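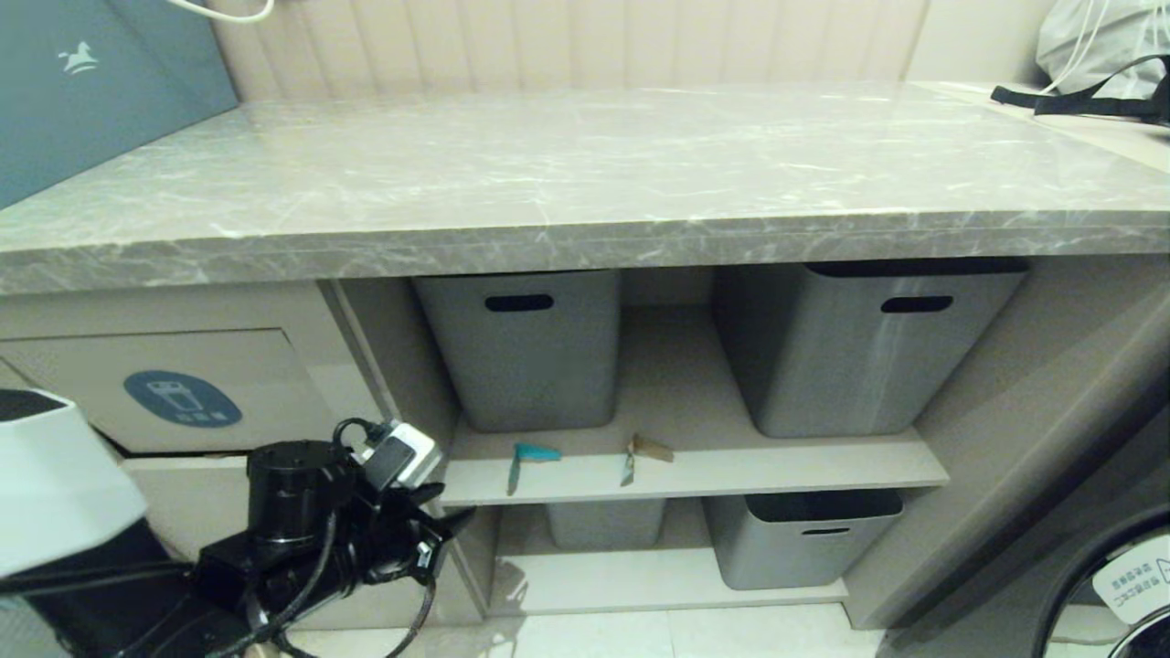

I have been using the same keyboard for six years, and in January the space bar started to go. It would register twice on some presses and not at all on others. I opened it up, cleaned the stabilizer, put in a spare switch, and it was fine for a week. Then the left Shift key did the same thing, and I decided I was done with it.

What I bought to replace it is the Plindix 70, a compact board from a small company that also makes the Stelisora mouse some of you may remember me complaining about. I wasn't planning to buy from them again. But the layout was the one I wanted and most of the others in that size have moved the arrow keys somewhere silly, so I put the order in and waited.

It took nearly a month to arrive. The tracking page said "preparing" for most of that time. I wrote to support once and got a polite answer the next morning saying a batch of keycaps had been held back, and after that I left them alone.

The layout

I write for a living and play games most evenings, and I have a narrow desk. A full-size board pushes the mouse too far to the right and my shoulder lets me know by the end of the night. I tried a 60 percent board for a while and hated it. I don't want to hold a function key to move the cursor left when I'm editing a long document, and I don't want to think about layers in the middle of a match.

The Plindix keeps the arrows, keeps Delete, and puts Page Up and Page Down above it. Home and End are on the function layer. I remapped Page Up to Home on the second day and haven't missed it. The right Shift is shortened to make room for the up arrow, and that took me longer to get used to than anything else. For the first week I kept jumping up a line when I wanted a capital letter. I still do it when I'm tired.

There is no function row. Games that want F5 for quick save get a remap, and I have a habit of binding quick save to one of the side mouse buttons anyway.

Switches

Mine came with the linear switches. There's also a tactile option, which a friend, Čestmír Hudec, has on his. We swapped boards for an evening and both wanted our own back. His are lighter than I like and the bump is right at the top of the press, so I kept triggering keys just by resting my fingers on them. He says mine feel like pushing a finger into bread.

They are smooth enough out of the box. The factory lube is uneven – a few of the keys on the number row sounded scratchy and dry compared to the letters – but the switches pull out easily and I did those by hand. If you've never done it, you need a small brush, a switch opener and some patience. Go light on the spring. I overdid it on the first one and had to wipe it off again.

The stabilizers are better than I expected. The space bar has a low, dull sound with no rattle. Enter ticks a little when you hit it on the far right side, and I haven't bothered to fix that.
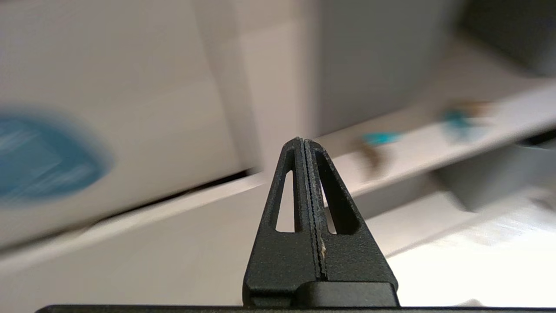 The case is plastic with a metal plate inside. It weighs enough to stay where I put it. I don't see the point of the very heavy aluminum cases unless you like the look, and I do sometimes take my board along to other people's houses, where I'd prefer to have less to carry. The rubber feet are wide and grip well. There are flip-out legs with two heights. I use the lower one.

The cable is detachable and the port is in the middle of the back edge. I'd have put it on the left, but that's down to how my desk is arranged.

Wireless

It does both Bluetooth and a 2.4 GHz dongle. I don't play over Bluetooth on any keyboard, so I can only say that it pairs with my laptop and wakes up in a second or so. The dongle has been solid. I had one evening where it dropped keys, and the cause was me plugging it in behind the PC right beside an external drive. I moved it to the front and it stopped.

Battery life depends completely on the lights. With the backlight off I charge it every few weeks. With it on full I had to plug in after a few days. The claim on the box is over 300 hours, with the lights off of course, and I haven't kept a log that would let me confirm or dispute it. The battery indicator is a single key that changes color, and it sits at green for a long time and then goes to red with not much warning in between.

Software

This is where the Stelisora mouse let me down, so I was ready for trouble. Back then you had to make an account to change the DPI, and the program once reset all my profiles during an update. The new software is called Plarari and runs in the browser. No account. You plug the board in with the cable, change what you want, and it gets saved to the keyboard itself. After that you can close the page and forget about it.

It's not pretty. The macro editor is confusing, with two buttons that both say "Apply" and do different things. One saves the macro and the other assigns it to the key. I lost a macro that way before I worked out which was which. Remapping is simple, though, and it remembers your layers when you move to another computer. That last part matters to me more than any lighting effect.

I set the lighting to a dim white and haven't touched it since. There are a lot of other effects if you want them. The one that ripples out from each key press was on by default and it was the first thing I turned off.

In games

I mostly play a slow tactics game and a fast shooter, in that order of hours. For the tactics game any keyboard would do. In the shooter I feel a small difference from my old board, mostly because the keys don't need to travel as far before they register. I wouldn't say I play better. I play the same as before, which is to say in the middle of the table, and I die while reloading.

My one real complaint is the A key. After a long session it sometimes squeaks at the bottom of the press. Swapping the switch helped for a while. I suspect the keycap is rubbing on the plate, and I've ordered a spare set of caps to test that. If it turns out to be the plate, I'll try a thin strip of tape underneath.

Price

I paid a little over 100 dollars with shipping. For that money there are boards with a nicer case and no wireless, and boards with wireless and worse stabilizers. I looked at the Beneš board as well, and it does feel more solid in the hand. But it only comes with a short right side and no Delete key, and I use Delete all day.

The spare switch puller in the box is flimsy and bent on the third switch. Use a proper one if you have it. The keycap puller is the good wire kind. You also get a dust cover, a clear plastic lid that I thought was packaging and nearly threw out with the tray. It goes over the board at night now and it does keep the crumbs out.

I've kept the old keyboard in the closet with its cable wrapped around it. The switches in it are still mostly good and I might pull them for spares. If anyone has a source for the long stabilizer wires for that model, leave a comment, the shop where I used to get them has closed. And if you own the tactile version of the Plindix, I'd like to know whether your A key squeaks too.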